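Urnbridge clothing swap returns in February

1/20/24

The Urnbridge winter clothing swap is coming back, and it's going to be bigger than ever! Last year's swap found new homes for 1,103 pieces of clothing, and the Mamar Community Hall has offered both of its upstairs rooms this time so there's space to move between the racks.

The rules are the same as before. Bring up to 22 clean items in wearable shape, get a ticket for each one, and trade your tickets for anything you like. T-shirts, sweaters and kids' clothes go fastest. Winter coats count for two tickets - and we can always use more of them.
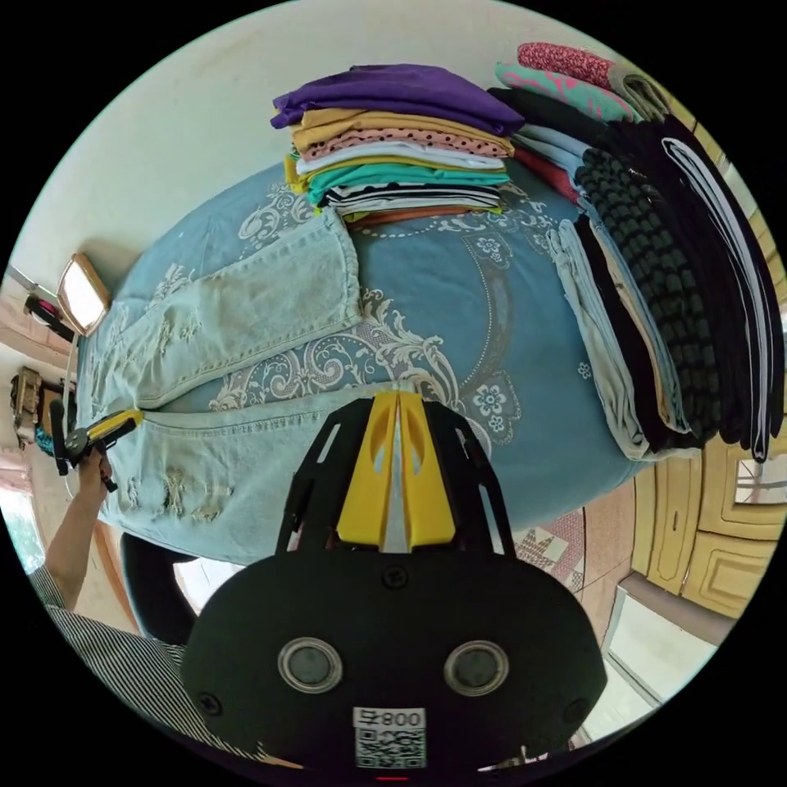 Drop-off opens in the first week of February at the hall and at the Skemora Street library, during regular hours. Please fold everything and sort it by size if you can. Shoes are welcome too, but no underwear or swimsuits.

New this year is a mending table run by the Leiva sewing circle, who will sew on buttons and fix small tears while you browse. They did wonderful work at the fall fair, so bring that shirt you've been meaning to repair!

Entry is free. Anything left over goes to the county shelter.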